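Learning to Put Things Away in a Room That Isn't There
How a two-armed robot practises inside a computer
Reading age: 9 to 12

A robot arm in a factory may make the same move all day. It picks up a part from one fixed spot and sets it down at another. If the part is always in the right place, the robot doesn't need to know very much.

A desk at home is different. The laptop may be to the left one day and to the right the next. The light changes as well. A robot that has only learned one fixed move will close its fingers on air.

The Pokitier project is a study of how a robot can learn to cope with these changes. It is run by Nayara Falcão and Julián Carrasco at the Lacerda laboratory. This page explains the method they used and what they found.

What is a simulator?

A simulator is a computer program that copies some of the rules of the real world. It works out how things fall, how they slide and what happens when they bump into one another. It also draws pictures of the result, in much the same way as a video game does.

Inside the simulator there is a model of the robot. Every joint of the model can bend as far as the matching joint on the real machine, and no further. The robot model is put in a room with a table and some things on it, and it practises there.

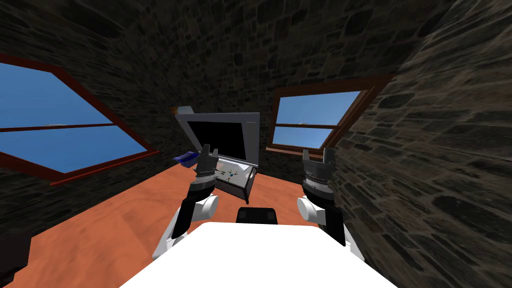

The table and the walls are made of two separate parts: shape and surface. The shape tells the program where something is solid. The surface is a picture wrapped over the shape, like paper round a parcel. This picture is called a texture. A flat sheet can be given a wood texture or a stone texture, and it will still be the same flat sheet underneath.

The difference matters to the robot. Its cameras pick up the texture, but its fingers can only meet the shape.

Why not practise on a real desk?

There are three main reasons.

The first is time. When a real robot drops something, a person has to walk over and put it back. In a simulator, the program puts everything back at once.

The second is damage. A robot that is just starting to learn makes poor moves. It may push down too hard or swing an arm into a wall. In a simulator this costs nothing.

The third is change. It takes a long while to repaint a real room. In a simulator, the walls can be swapped between one try and the next.

What does the robot know?

A person looking at a box can tell where it is and which way it is turned. In robotics, these two facts together are called the pose of the box.

To write down a pose, the program uses three short lines that meet at one point. They are called axes. Each line points along a different direction, and each has its own colour: red, green or blue. The point where they meet gives the place. The way the lines lean gives the turn.

You can make a set of axes with your hand. Point your thumb up, point your first finger forwards and let your second finger stick out to the side. Now tip your hand over. The fingers still make the same corner, but the pose has changed.

The axes are drawn for people to look at. They help the person checking the program to see where it thinks a thing is. If the lines are drawn in the wrong place, something has gone wrong with the numbers.

What does a gripper do?

The Pokitier robot model has a gripper at the end of each arm. It is a parallel gripper, and it has two fingers. To grasp something, the fingers move towards each other until they press on both sides of it. To let go, they move apart.

A gripper like this has no thumb and no palm. It can't feel its way round a thing as your hand can, so it must arrive at the right place, at the right angle, with its fingers already wide enough. Most failed grasps in the study went wrong before the fingers had even begun to close.

The method, step by step

The team wanted to answer one question: does a robot learn better if the room around it keeps changing?

1. A person shows the robot what to do. Ademir Amaral moved the arms of the model by remote control and did the task himself. The computer stored every movement. One stored try is called a demonstration. The team kept 88 demonstrations in all.

2. The computer makes more practice from the first set. It takes a demonstration, moves the objects to new places and bends the path of the arms to suit. It then runs the new version to check that it works. Versions that fail are thrown away. When this step was finished there were 1,475 practice tries.

3. The learning program studies the tries. For each moment it is given the camera pictures and the positions of the joints. It has to guess the next movement. The guess is compared with the stored movement, and the program is adjusted a little to make the next guess closer. This is repeated a great many times.

4. The room is changed. One copy of the learning program only ever saw a single plain room. A second copy saw 17 different rooms, with different walls, windows and table tops. Both copies had the same number of tries to learn from, to keep the test fair.

5. The view is changed as well. A camera near the robot's head takes in the whole table. A camera near the gripper sees the fingers from close behind and whatever lies past them. The two views can look so unlike that a person might not guess they came from one room. The learning program has to use both.
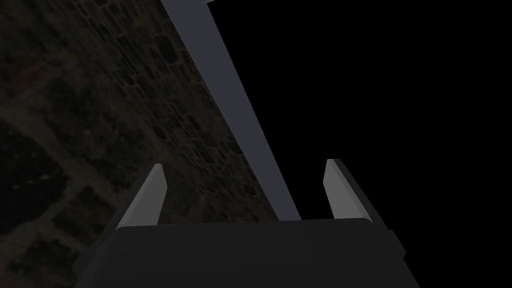
How the test was done

After the learning was over, both copies were tested in 5 new rooms. Neither copy had met these rooms before. This is an important rule. If you practised your spelling words and were then tested on the same list, you might only have learned the list. A new list shows whether you have learned to spell.

Osvaldo Aguiar set up the test rooms and did not tell the rest of the team what was in them. Each try was given a time limit. It counted as a pass only if the object ended up where it was meant to be and both grippers had let go -- a box left hanging from one finger was a fail.

What they found

The copy that had learned in one plain room did well when it was put back in that room. In the new rooms it did badly. It often reached for the wrong spot, mostly when the table top had strong streaks or dark patches. It had never needed to tell a mark on the table from the edge of an object.

The copy that had learned in many rooms was slightly slower to learn at the start. In the new rooms it passed far more often than the first copy. Changing the rooms had taught it to pay less attention to walls and windows and more attention to the things it had to handle.

One result was a surprise. The team had expected the camera near the robot's head to be the more useful of the two. They switched off each camera in turn to find out. Without the head camera, the robot was slow to find the object, but it could often still pick it up. Without the gripper camera, it found the object quickly and then missed it by a small distance.

What the study does not show

The tests were all done inside the simulator. A simulator is only a copy of the world, and the copy has gaps. Real fingers slip. Real cables pull on the arm. Real camera pictures have glare and dust in them. Engineers call this difference the reality gap.

Dirceu Batista is now setting up the same task on a real robot at the Vosta workshop. The real robot will first be given the learning program exactly as it is, with no extra practice. After that it will be given a few real demonstrations, and the two sets of scores will be compared.

The study also used small, stiff objects only. Cloth and string change shape when they are held, and the step that bends the path of the arms does not work well for them.

Try it yourself

You will need a friend, a scarf, a table and a small plastic cup.

Put the cup on the bare table. Look at it, shut your eyes and try to pick it up using only your thumb and one finger. Do this until you can manage it every time.

Now ask your friend to move the cup while your eyes are shut. Open your eyes for one second, close them again and reach. Write down whether you got it.

Last, spread the scarf over the table and do the test again -- your friend should move the cup each time. Compare your scores with and without the scarf. If they differ, write down what you think made the difference.

Words to know

Axes: three lines that meet at a point and show directions.
Demonstration: a stored record of a person doing the task.
Gripper: the part at the end of a robot arm that holds things.
Pose: where a thing is and which way it is turned.
Reality gap: the difference between a simulator and the real world.
Texture: a picture wrapped over a shape in a computer model.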